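Spent the afternoon at the Zerberg open day in Drarville and my feet hurt, but I have so much to tell you, so bear with me – a little thread for everyone who asked how it went.
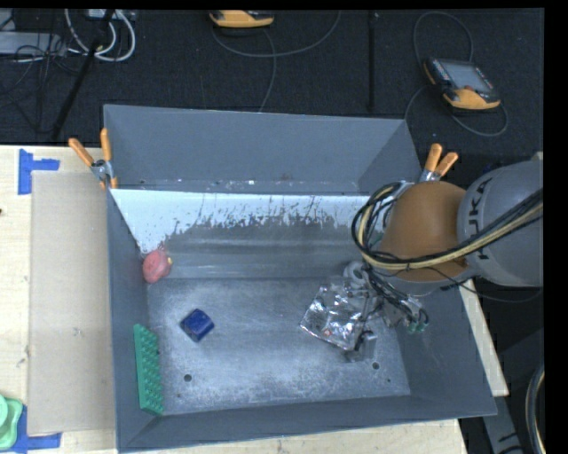

The KUKA arm reaching into the gray bin, foil package and all.

First, the place was packed. I'd pictured a quiet tour with bad coffee and eight polite people. There were 90 of us on the sign-in sheet by 2 p.m., plus a lot of kids who were much better at asking questions than the grown-ups.

Our guide was Marlina Menon, who has the patience of a saint. She told us the whole job is picking: reach into a bin of mixed things, get hold of one, set it down somewhere else. It sounds like nothing until you think about how different the things are. A hard blue block and a crinkly silver package are two very different problems!

I asked why foil. She said shiny stuff is tough because the light bounces all over it and the edges are hard for the system to make out. I thought of every bag of chips I've ever dropped behind the couch and felt a certain sympathy.

My favorite thing in the bin was the long green block with the rows of studs, standing up against the side wall. A little boy near me wanted to know if the robot was allowed to build with it afterward. Edvin Boström, who works on the software, took the question very seriously and said they'd have to ask the robot nicely.

Also loved how homey the setup was. Wooden tabletop, blue tape at the corners of a flat panel, orange-handled clamps on the bin. I have the same kind of clamps in my garage – they're currently holding a birdhouse together, more or less.

Edvin keeps a log of practice picks and the latest entry was number 964. He reads them all back, even the boring ones, and he says the boring ones are the goal.

They're hoping to do another open day in January. If you're anywhere near Drarville, go, and wear better shoes than I did. Marlina, if you see this, thank you again, and I'm sorry I held up your group with the foil questions.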